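Picking arms for small packing rooms: your questions before you spend

Written by Agnes Lundgren, equipment planning, Stisdale. Last changed in August.

Do we need one at all?

Maybe not. If one person clears your mixed returns before lunch and spends the afternoon on something useful, an arm will cost you money and floor space and give you a hobby. Count your hours for a month before you ring a supplier. Most sites that write to us haven't done this, and their business case rests on a figure the salesman gave them.

The brochure says it can pick "any item". Can it?

I have yet to meet the arm that can. Ask what was in the bin when they measured. A bin of identical boxes tells you nothing if you sell odds and ends.

Take your own stock to the demonstration, and take the awkward stuff: shiny things, thin things, clear packets, anything that lies flat against the floor of the bin or leans against a wall. If the supplier wants to swap your items for theirs, go home.

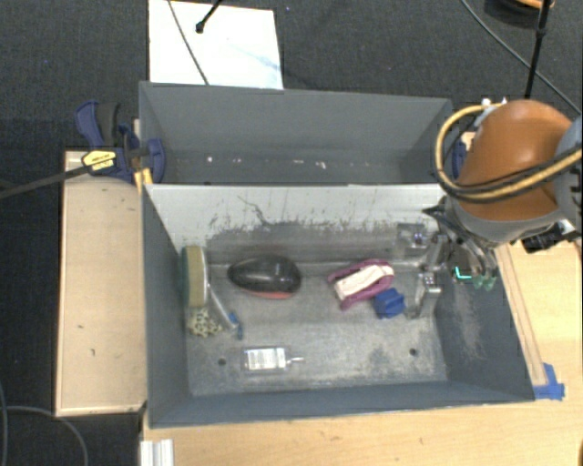
Ask to load the bin yourself as well, and shove a few things hard into the corners. Haris Butt went to a Jilletti showing for us on a Monday and was told the operator would "set the items out" for him. He asked to do it himself. The quoted pick rate did not come up again.

What should we budget beyond the arm?

The arm was 70 per cent of our first quote and a good deal less of our final bill. Lines that were missing or tucked into a footnote:

Gripper, plus a spare set of fingers
Cameras and their mounts
Bench, bins and clamps
Cable runs, and someone to tidy them
Guarding and the safety assessment
Software licence, charged yearly
Training for two shifts, not one

Get every line priced in writing. "Included" is a word to be wary of until it has a part number next to it.

Can we build the bench ourselves?

Yes, and for a trial I would. Plain boards and clamps are fine while you are still moving bins about and arguing over where things go. Don't pay for a welded frame until the layout has stayed put for 3 weeks. Do check with your safety assessor before anyone switches anything on.

Rent or buy?

Rent first. Finidari wanted a 9 month minimum when we asked and came down to 5 after a fairly dull phone call, so push. Read the return terms: we found a charge for "surface wear" on bins and fingers, both of which are going to get scraped if you use them at all.

How long until it pays for itself?

Any answer given before a trial is a guess. Escobar sent us a very handsome payback chart. It assumed no stoppages, no staff watching the machine and no change in what we sell. Put your own wages and your own stoppages into their sheet and see what's left. Ours went from a firm yes to "ask again next year".

Who clears up when it drops something?

One of your people. Put their time in the budget.

Will you recommend a supplier?

No. Send us your item list and your quote and we'll tell you which lines look thin.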